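Clareck over-ear headphones: a month in a loud building
27 November 2021

I should say first that I don't trust noise-cancelling headphones as a category. The adverts always have somebody smiling on a train. I work in a converted unit with a metal roof and no carpet, where every dropped spanner arrives at my desk twice, and I have yet to see an advert set there.

The Clareck pair came to me by way of Vilgot Skjelbred, who had bought them, worn them for a week and gone back to foam earplugs. He wanted 200 for them. We settled on less, and he threw in the case, a stiff zipped thing that takes up half a rucksack.

The box says silence. It isn't silence. The low stuff goes, I'll give them that: the extractor fan drops to a sort of breath and the compressor next door is gone until you take them off and wonder how you ever stood it. Voices are another matter. Anyone speaking within a few desks of me comes through thinner but perfectly clear, and if anything I follow other people's conversations better than before. If your trouble is chatter, keep your money.

Rain on the roof is somewhere in between. A steady downpour turns into a hiss. Hail beats them completely.

Comfort is good for the first couple of hours and then my ears get hot. The padding on the headband is mean for the price and I'm told it can't be replaced, though the ear cushions can. I wear glasses, and the arms break the seal enough to let the fan back in. Thin metal frames are better than thick plastic ones — I tried both.

The app wants an account before it will let you change anything, including the voice that shouts "CONNECTED" in your ear each morning. I made the account. The voice can be made quieter but not turned off. There are 13 sound settings and I could tell four of them apart, one of those being "off".

Battery life I have no complaint about. I charge them when I remember, and they haven't died on me yet.

Apostolos Papadakis, who sits across from me, has the Fenano set, which costs a good deal less. We swapped for an afternoon. His are worse on the fan, about level on voices, and lighter on the head. His hinge creaks when he chews. Given the difference in price I'd expected to feel smug handing them back, and I didn't.

So, would I buy them new? No. Second-hand, for a room with a steady hum in it, perhaps. I'll look again in December when the sales start, mostly to see whether Giteck have fixed the microphone on theirs, which on the last model made everyone sound as if they were ringing from a bathroom.
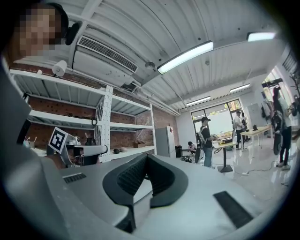

The Clareck microphone, by the way, is fine for calls if the room is quiet. Mine isn't, so I still go and stand in the corridor.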